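Do ceramic coated plates hold up in the dishwasher?

judite_t
Looking at the Hondik dinner set, 44 bucks a box. The listing says the glaze survives 468 dishwasher cycles. Has anyone owned these longer than a month? I don't trust a number that exact when there's no word on what detergent or heat they used.

jolell_fan
Had mine since February, no complaints. Dishwasher every night, bottom rack. I think people baby their plates too much.

yjia35
Since February isn't very long. My last set looked great for a year and then went dull all at once, knife marks everywhere. And "dishwasher safe" can mean whatever the seller wants it to mean. I'd want to see the rim after two years.

Ours is an everyday plate too and I'm not going to claim it's special.

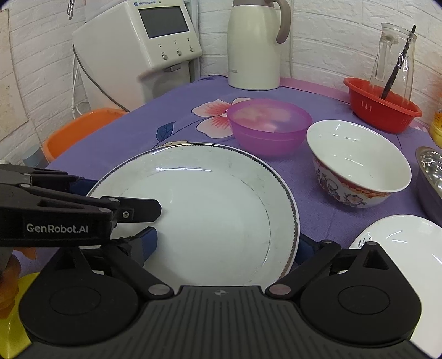

One of our plates

jolell_fan
So what would convince you? You've turned down every set anyone has brought up in here.

yjia35
A warranty that covers the glaze. Hondik's covers "breakage in transit" and that's it. Read the card in the box.

mao_kitchen
Going to disagree with both of you. Detergent matters more than the brand. I switched from pods to plain powder, half a scoop, and the cloudy film stopped getting worse. Same cheap plates.

judite_t
Did you change anything else at the same time? Water softener, shorter cycle?

mao_kitchen
OK, yes, I also quit using heated dry. Still think it was the powder.

judite_t
Then we don't know which one did it — could be either. I'll buy 3 loose plates from the outlet before I pay for a whole box.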